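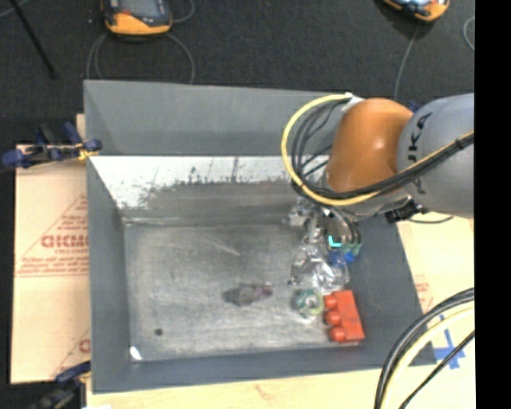
The Grey Bin Club

How a student group is learning to pick one thing at a time

When I first visited the robotics club, I expected to see something that walks or dances. What they have is a bin, an arm and a great deal of cable. "People are a little disappointed when they come in," says Zdenka Petkov, who started the club with five other students two years ago. "Then they stay for the whole evening."

The task is easy to explain. Some things lie in a deep grey bin and the robot must take them out, one after another. A red-orange toy block is a friendly object, because it has flat sides and does not change its shape. Next to it the students like to put something less friendly. Crumpled clear plastic is the worst, says Petkov. It shines, it folds, and the program does not know where it begins.

The arm is a KUKA, and the members speak of it with respect. New members may not move it alone before they have finished 6 evenings of training. They learn first to fasten the bin to the table with clamps, and then to lead the cables so that the wrist can turn freely. The big yellow loop is a favourite subject of discussion. Etenesh Gebretsadik has changed its path many times and is still not satisfied. "If it is too short, it pulls. If it is too long, it wants to visit the bin also," she says.

The club calls its picking program Nillow. The first version, Bustari, looked for the highest point in the bin and went there. This worked well with blocks and very badly with everything else. Nillow compares several possible grips and chooses the one with the best score. In June the students ran it for 8 evenings and wrote down each attempt in a shared table: 723 attempts, and more than 400 of them successful.

Petronella Shabalala keeps this table. She studies statistics and had never touched a robot before she joined. She noticed that many failed grips happened close to the walls, where the fingers have little space. Now the program gives such places a lower score, although this means that things pushed to one side may wait a long time for their turn.

Their next goal is the Triler, a competition for student teams in which the objects are not known before the start. Each team has one hour. Last year the club finished in the lower half — Petkov says this without shame — and lost much time with a soft bag which the arm lifted and dropped again and again.

I stayed until they switched off the arm. Gebretsadik was already on her knees beside the table with a handful of cable ties, and she asked me to hold the yellow cable a little higher.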